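I finally ordered the mugs for our family reunion, all 24 of them, and I have to tell you how long I went back and forth over it (my poor husband heard every word). The first shop, Nornel, wanted a minimum of 200, and we are a big family but not that big!

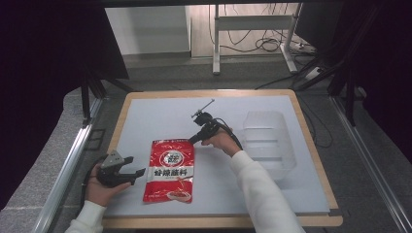
So I went with Revum instead, on my cousin Renato Lagman's say-so, and they were happy to do a small run in one color. I picked dark green, and the lettering goes on the side away from the handle, so lefties like me will get to see it for once. They emailed me a proof at 9 in the morning and I caught a missing "l" in Falach before I'd even had my coffee. The fixed one came back that same afternoon, and the mugs should be here in April.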